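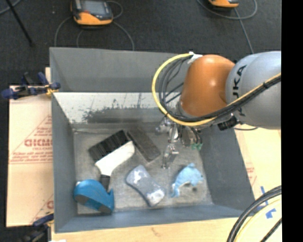

When I was looking for an apartment to buy in Utulbridge, I read more than 100 listings before I visited the first one. I read them in the evenings, slowly, with a dictionary for the first weeks, and I think this is the reason why I noticed things that people who grew up with the language maybe jump over. A listing is a strange kind of text. It tells you the sunset but it does not tell you the wall. I would prefer to see the wall, also when it is not pretty. The gray bin under the KUKA arm has smudges and scuffs across the upper part of its far wall, with the light falling on them, and from this I learn that it is a surface in use and what kind of marks it takes. I would like to learn the same about a hallway where other people have carried their sofas and bicycles.

My opinion is simple. The seller of a home should be obliged to show the bad parts in the listing, in photographs, with the same size and the same light as the good parts. I know the answer of the agents. They say that there is an inspection, that every buyer can come and look, and that a listing is an advertisement like any other. But a sandwich costs little, and if the advertisement was too kind to the sandwich, I have lost my lunch. For a visit to an apartment in Nakstead I took a free afternoon from work and two buses in each direction. The bedroom from the photograph was there. There was also a column in the middle of the living room, which the photographer had managed to stand in front of, or behind, in every single picture. I admired him a little.

I have collected some words. "Cozy" I understood quickly. "Charming" took longer, and I believe it means that the windows do not close. "Low maintenance" can be said of a building with good pipes, and it can be said of a building where maintenance is low since many years. "Easy access to transit" was, in one case, a bus stop directly under the bed. I do not accuse anybody of lying. Every one of these words is true if you are standing in the right place, and that is what bothers me.

There is one agency in our region, Nugroho, that does it differently, at least for the older houses. With every listing they publish a page called "condition," and there you find the stain on the ceiling, the cracked tile, the balcony door that needs two hands. The first time I saw such a page I was almost shocked, as if somebody had opened the wrong door and I saw them in pajamas. Then I looked at it for a long time. I knew what I would have to repair, and I could begin to count my money. I went to see that house in a good mood, because I was not waiting for a surprise. I did not buy it, the garden was too much work for me, but I spoke well of the agency to everyone at my job.

A colleague told me that sellers would never accept this, because an honest photograph makes the price go down. Maybe it does, by a little. But think what happens now. The buyer comes, sees the stain, and begins to ask himself what else is hidden. In my own case I offered 2000 less for an apartment on Clenus Street, and the stain would cost much less than this to paint over. The rest was for my distrust. If they had shown me the stain in July, when the listing was new, I would have asked them about it in an email and forgotten it by dinner.

I also do not like when the rooms are photographed with so wide a lens that the refrigerator looks like a sofa. A floor plan with correct measures should be there always, and the direction of the windows, and a picture taken at nine in the evening with the lamps on — this is when most of us are at home.

I bought in the end a place with an ugly bathroom. It was in the listing, the ugly bathroom, in a photograph of its own, brown tiles from the floor to the ceiling. I knew it for weeks before I met it. I still have the tiles, and I am used to them now.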